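Inicio Producto Documentación Preguntas frecuentes Foro Contacto

Preguntas frecuentes sobre Trokska, el planificador para tela
2021-01-27, equipo de software de Triltimik

Recogemos en esta página las preguntas que recibimos con más frecuencia sobre Trokska. La versión que se describe es la publicada en octubre. Si usted usa una anterior, algunos nombres de parámetros son diferentes.

¿Qué hace Trokska y qué no hace?
Trokska recibe las imágenes de las cámaras y propone puntos de agarre y trayectorias para uno o dos brazos. No controla los motores directamente. Para eso es necesario un controlador de bajo nivel; nosotros usamos Ivier, pero cualquier otro que acepte consignas articulares con marca de tiempo puede servir.

¿Por qué necesita una cámara en la muñeca, si ya hay una cámara fija?
La cámara fija sirve para decidir en qué zona de la prenda se trabaja. Para elegir el borde concreto no tiene bastante detalle, y además los brazos tapan una parte de la tela. Con la cámara de muñeca el módulo de percepción busca costuras y dobladillos, que son los mejores candidatos para pinzar. En la tela blanca el contraste es bajo y conviene fijar la exposición a mano.

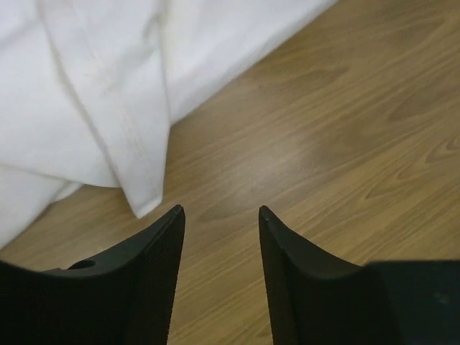
Mousavi escribió en el foro que en su instalación el detector confundía las arrugas profundas con bordes, y que solo mejoró cuando bajó el peso del gradiente y subió el de la textura. Preguntaba si esto se puede hacer por prenda y no para todo el sistema. Sí, se puede: el archivo de perfil acepta los dos pesos, y el perfil de la prenda tiene prioridad sobre la configuración general.

¿Cómo se evita que los dos brazos choquen?
El planificador reserva un volumen para cada brazo y comprueba las dos trayectorias juntas antes de enviarlas. Cuando los volúmenes se cruzan, un brazo espera. El orden de prioridad se define con el parámetro "brazo_guia". Los cables exteriores no están en el modelo geométrico de fábrica. Si en su montaje forman un arco amplio, como en el nuestro, recomendamos añadirlos como cápsulas con un margen de 11 mm.

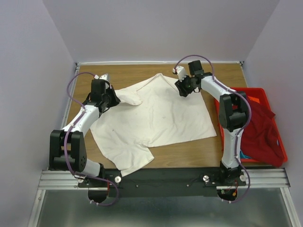 La comprobación conjunta cuesta tiempo de cálculo. El límite por defecto es de 300 ms, y si se agota, el sistema conserva la última trayectoria válida y lo anota en el registro con el código 1107. Un 1107 aislado no es grave. Si aparece en cada ciclo, hay que reducir el número de muestras (2000 por defecto) o simplificar las mallas de colisión.

¿Qué pasa cuando la prenda está arrugada y no se reconoce su forma?
Trokska no intenta reconstruir la prenda completa. Trabaja con la parte visible y asigna a cada candidato un valor de confianza. Si ninguno supera el umbral, pide otra vista. Después de tres vistas sin resultado devuelve "sin_candidato" y la aplicación tiene que decidir cómo seguir.

¿Los hilos sueltos afectan al cálculo del borde?
Un poco. Un hilo fino puede desplazar el borde estimado algunos píxeles hacia fuera, y entonces la pinza cierra demasiado pronto. El filtro "hilos" elimina las estructuras más delgadas que el ancho indicado. Está desactivado por defecto, porque en tejidos de encaje borra también información útil. 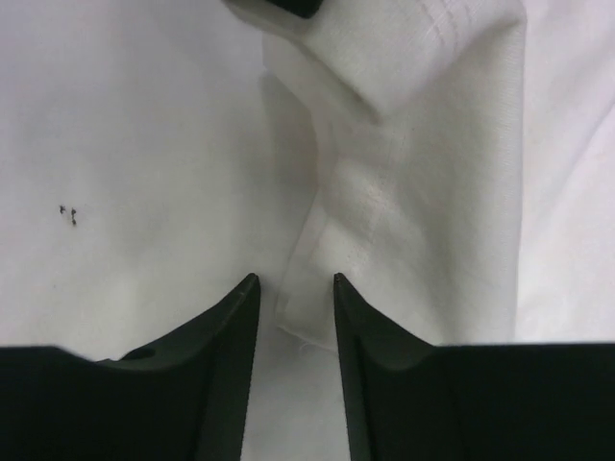 ¿Puedo repetir una sesión sin el robot?
Sí. Con la opción "--repetir" el programa lee el registro y las imágenes guardadas, y calcula de nuevo todas las decisiones. Es la manera que preferimos para ajustar umbrales. Los resultados pueden variar ligeramente si no se fija la semilla.

¿Cómo informo de un error?
Envíe por el formulario de contacto el registro, el perfil de la prenda y la versión de Ivier, si la usa. Los vídeos ayudan, pero sin el registro casi nunca podemos reproducir el problema.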